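Frühstückssatz von Fluramum ab sofort in Ausführung 2 lieferbar

Clondby, 31.03.2022

Fluramum hat den Frühstückssatz seiner Serie Comadero überarbeitet. Ausführung 2 trägt die Artikelnummer 431 und ersetzt den bisherigen Satz, der seit November nicht mehr gefertigt wird. Enthalten sind nachgebildete Spiegeleier und Toastscheiben zum Belegen und Umsetzen. Vorgesehen ist der Satz für Schulungsküchen, Ausstellungsflächen und Übungsplätze, an denen nicht mit echten Lebensmitteln gearbeitet werden kann.
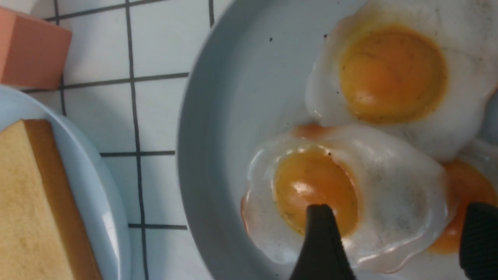

Geändert wurde vor allem die Oberfläche der Eier. Das Eiweiß ist zum Rand hin durchscheinender ausgeführt als im Vorgängersatz, der Dotter liegt glänzend auf. Die dunklen, pfefferartigen Sprenkel gehören zur Gestaltung und lassen sich nicht abwaschen. Die Eier sind einzeln greifbar und können neben- oder übereinander abgelegt werden. Für das Umsetzen auf Brot empfiehlt Fluramum, das Ei am Rand zu fassen und erst über der Scheibe abzusenken. Am Dotter sollte nicht gezogen werden.
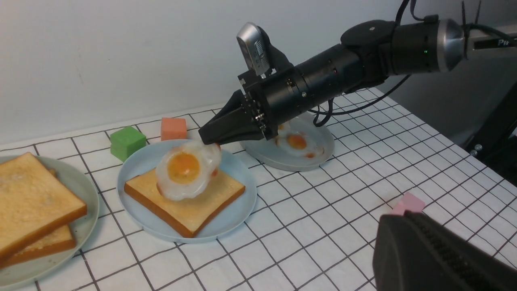 Spiegelei-Nachbildung über einer Toastscheibe auf hellblauem Teller

Die Toastscheiben haben eine helle Krume und eine deutlich dunklere Kruste. Sie können einzeln aufgelegt oder versetzt gestapelt werden. Geschirr ist im Lieferumfang nicht enthalten. Flache Teller mit schmalem Rand sind laut Hersteller geeignet, sofern um die Scheibe herum genügend Platz zum Greifen bleibt.
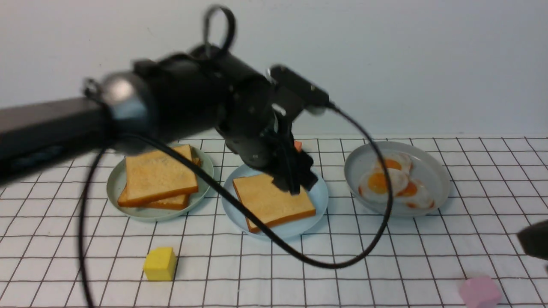

Unterlage und Aufbau

Als Unterlage wird eine weiße Tischdecke mit schwarzem Linienraster empfohlen. Das Raster erleichtert es, einen Aufbau nach dem Abräumen an derselben Stelle zu wiederholen. Farbige Schaumstoffwürfel können als zusätzliche Gegenstände auf dem Tisch stehen, sind aber gesondert zu bestellen. 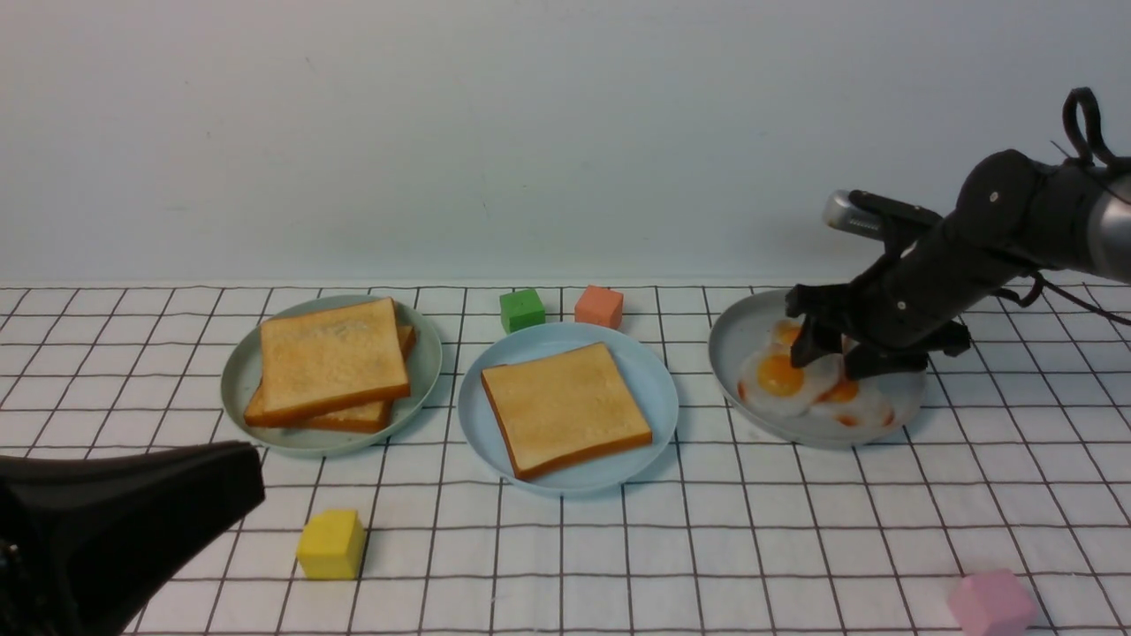 Toast auf zwei Tellern, rechts drei Spiegeleier, hinten zwei Schaumstoffwürfel

Die erste Auflage umfasst 1.000 Sätze. Das Versandgewicht beträgt 312 Gramm je Satz. Die Auslieferung erfolgt über das Lager Lis, Restbestände des Vorgängers werden dort nicht mehr geführt. Einzelne Eier und Scheiben sind als Ersatzteile erhältlich und mit älteren Sätzen der Serie Comadero kombinierbar, Farbabweichungen sind dabei möglich.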